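Bivine Terrazzo Wall Covering and Marble Floor Sheet

11 May 2026
By the Calik shop desk

Bivine is a wall covering for people who have looked at a plain white wall for long enough. The pattern is terrazzo: chips of black, mustard yellow, pale pink and a light gray-blue, thrown over white with no visible plan. Many of the black chips have tiny white dots on them, in case the black chips were feeling left out.

It comes in rolls 18 inches wide and 14 feet long, with a peel-off backing. You will want a tape measure, a sharp knife, a plastic smoother and a second person who doesn't hold grudges. Start at a back corner and work outward. The chips are irregular, so a seam that wanders a little tends to get lost among them. A seam that wanders a lot will be noticed by your mother-in-law.

Most of our orders are for small spaces: pantry nooks, hobby booths, display boxes, the inside of a closet that has been promoted to an office. Three walls of Bivine in a small booth is a lot of Bivine. We think it holds up, especially over the gray-and-white marble floor sheet, whose veins mostly run on the diagonal and give the eye somewhere to go when it needs a rest from the chips. Solid colors do well against it too. Mint green and red both stand out nicely, and even a white basket keeps its outline on the marble. 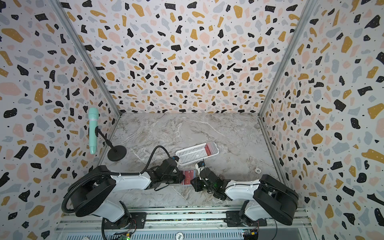 Ho wrote to us in December to say that the pattern was louder than the sample card had led anyone to believe, that the hobby booth now looked like a very cheerful bathroom, and could we please send two more rolls for the hallway. We sent them. The sample card has since been made bigger, and you can order one before you commit to anything.

The floor sheet is sold separately and is cut from the same width. Lay it before the walls if you can, and run it slightly under the bottom edge so the corner closes up. It is meant for light use. Socks, yes. A refrigerator on wheels, no.

Cleaning is a damp cloth and a little dish soap. Skip the scouring pad. Tea left overnight will usually come off, and on the walls you may have trouble finding it in the first place.

We printed 3,000 rolls in this run at the Rorolbridge works and have 100 of the floor sheets set aside for people buying both. Rolls from different runs can vary a shade in the pink, so order enough to finish the job. Unopened rolls can come back to us. Opened rolls are yours, along with whatever closet you had in mind.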